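Labeling and Storing Samples So the Next Person Can Find Them
Speaker notes, Montserrat Pacheco
Reading time: 5 min

Opening

Start with the freezer story. When I joined the seed lab at Carrasco we had 984 tubes in the cold room and a paper notebook that was supposed to match them. In July the notebook went missing for a week. We could not say what was in 131 of those tubes, and we ended up throwing them out. Some of them held seed that had been collected by hand on a hillside that has since been plowed.

Pause here. People usually want to tell their own version. Let one person do it, then move on.

Say what the talk covers: what to write on a label, where to put it, how to lay out a rack, and how to hand the whole thing over when you leave. No software recommendations. I get asked every time, and the answer depends on what your lab already pays for.

What goes on the label

Four things: sample code, date of collection, initials, and the project. At Carrasco the project is one word, such as Grusum or Skululska. Leave out the species name. It is long, people abbreviate it differently, and it changes when somebody revises the genus. The species goes in the list.

Codes should sort properly. If you expect 100 samples, start at 001. Don't use the letters I and O. Don't reuse a code, even if the tube it was on broke the same morning. 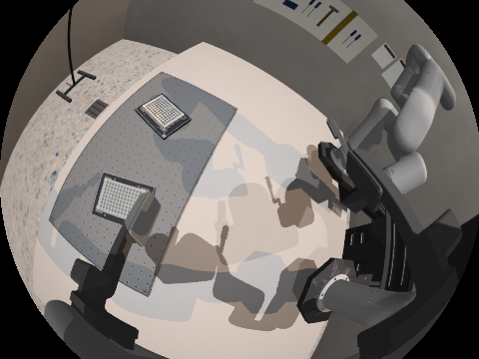

Handwriting is fine if the pen is right. Test the pen before you trust it: write on a spare tube, freeze it overnight, wipe it with alcohol, and read it under the cold room light. Printed labels are better for anything staying longer than a season. Put the label on the side of the tube and a short code on the cap. Caps get swapped, so the cap code is only there to help you find the tube. If cap and side disagree, believe the side and write down that they disagreed.

Skip the next part if running late.

Label stock: we went through several kinds. The cheap ones curled in the cold. The ones we use now wrap all the way around and stick to themselves. Ask your supplier for a sheet to try before ordering a carton.

Laying out a rack

Pick one corner as the first position and mark that corner on every rack you own. Fill along the row, then start the next row. It sounds too simple to put in a talk, but Olga Miranda and I spent two days sorting out racks that one student had filled by columns and another by rows. Each of them had been perfectly consistent.

Leave gaps where they are. If a tube is used up, its place stays open and the list says "used." Closing up the gaps saves a little room and makes every position after that one wrong.

Write the rack number on two sides. Racks get turned around, and in a full freezer you will only see one end.

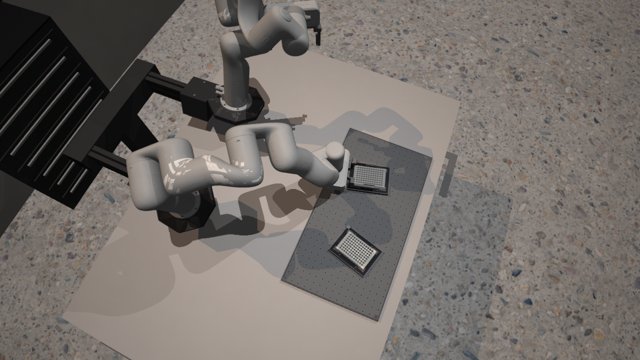 The list

The list is the real record. The label is how you get back to it. Ours has one line per tube: code, rack, position, species, site, who collected it, amount left, and a notes column. Keep the notes column. People will try to remove it because it is messy.

Update the list on the same day you move anything. In the Grusum project we let people save their changes for the end of the month, and by spring half the positions were guesses.

Keep one printed copy in the room. Replace it every time the list changes by more than a page, and write the date in the top corner. Throw the old one away. Two printed copies are worse than none.

Checking

Pull ten tubes at random each quarter and compare them with the list. Go in both directions: tube to list, then list to tube. The second direction finds the missing ones. If more than one is wrong, do the whole rack. Write the result down even when everything matches, so the next person knows when it was last done.
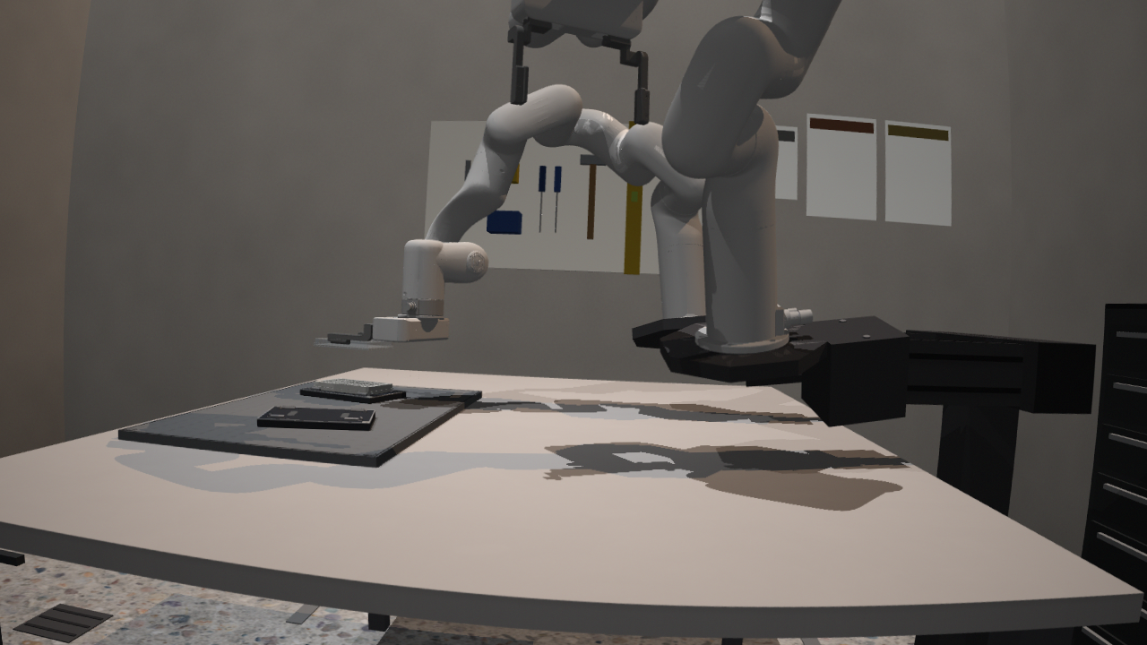
Nikau Tuhiwai objected to the ten-tube check when I gave this talk at Skandik. In his view ten is too few for a big collection, and it would be better to check one full rack each time and work through the freezer in order. I think he has a point for collections that rarely move. For ours, where people are in and out daily, random pulls catch problems sooner. Give both options and let the room argue if there is time.

Handing over

Last section. Book an afternoon with the person taking over. Open every drawer together. Have them find five samples using only the list, and don't help. Whatever they get stuck on goes into the written instructions.

Questions. Handouts are on the table by the door.

Contact: Montserrat Pacheco, Carrasco Seed Lab | © Carrasco | Back to top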